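How to Get Your Issue on the Town Council Agenda (and Say It Out Loud Without Dying)

I've been going to council meetings in Mitdale for a while now, mostly as a person in the back row muttering. Then came the business with the street lights on Hasalness Road, where a whole stretch had gone dark and we were getting cars broken into, and I decided muttering wasn't going to do it. I got it on the agenda. I got my turn at the microphone. My knees shook the whole time, but the lights are on!

A few people have asked me how I did it, so I'm writing it all down. My town's rules won't be exactly your town's rules, so check yours as you go.

Find the rules first

Your council has a rules document somewhere, usually called rules of procedure or something equally thrilling. Look on the town website under the clerk's page. If you can't find it, call the clerk. I called ours at 9:30 in the morning and had the thing in my email before lunch.

You're looking for how a resident asks for an agenda item, how far ahead you have to ask, and how long you get to talk. In Mitdale the request has to be in 14 days before the meeting. I missed that the first time and had to wait for the next one, in June, which was maddening.
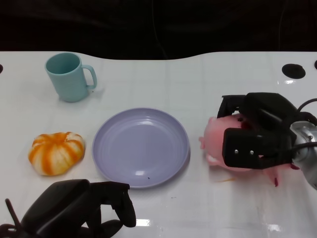 What's the difference between an agenda item and public comment?

Public comment is the open part of the meeting where residents can speak for a short time, and the council usually just listens. An agenda item is something the council has scheduled, so members can discuss it, ask questions and, if it's listed for action, vote. Public comment is easier to get. If you want a decision, go for the agenda item.

Write the request

Keep it to one page. I mean it. My first draft had the entire history of my feelings about the public works department in it, and my neighbor Mi-kyung Ma read it over and crossed out nearly everything. What was left was what's wrong, where it is, what I want the council to do, and my name and phone number.

The "what I want" part is where people go vague. "Do something about crime" gives them nothing to vote on. "Direct public works to repair the street lights on Hasalness Road and report back at the next meeting" gives them a sentence they can practically copy into the motion. Use words like direct, approve, or schedule. It feels bossy to type. Type it anyway.

Find a council member who'll carry it

In a lot of towns an item needs a member to sponsor it, and in ours it takes two. Start with whoever represents your part of town, then look through old minutes for a member who has brought up something similar. I emailed, waited a bit, then phoned. Be polite even if you voted for the other guy (I did, and I was).

Bring something they can hold

I made a plain map with the dead lights marked, and copied it for every member plus the clerk. I also asked the police department for the incident reports on our street, through the regular public records form. That took longer than I wanted, so send yours early. Ask for a specific street and specific months, or you'll get a pile of paper and possibly a copying bill.

Stick to what's in the reports. There were wild stories going around about who was doing the break-ins, with screenshots of screenshots, and I left every bit of that out. If one thing you say is wrong, that's the thing they'll answer — and the rest of your time is gone.

A quick word on petitions. Cameron Dalgleish, over on Breleo Street, once told me he was aiming for 2,000 signatures on a parking petition. That's lovely if you've got the energy, but I'd take neighbors sitting in the room over names on a sheet any day. Ask them to come, and ask the ones who can't to email the clerk so their letters go in the packet.

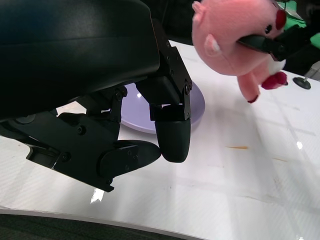
Practice, then speak

You probably get two minutes. Read your speech out loud with a timer, because reading it in your head is much faster and you'll fool yourself (I ran over by a mile). Print it in big type. Start with your name and street, say what you want right away, then give your reasons, then say what you want again and sit down.

Don't answer the person who spoke before you, no matter what they said. And if a member asks you something you don't know, say you'll find out and email them. I had to do that on the cost of the fixtures, and it was fine.

After the vote

Get the motion in writing. The minutes usually come out before the next meeting, so read them and make sure they match what you heard. Put the report-back date on your calendar and show up for it. If your item got tabled, ask the clerk when it comes back and whether you need to file again. Ours doesn't make you. Some do.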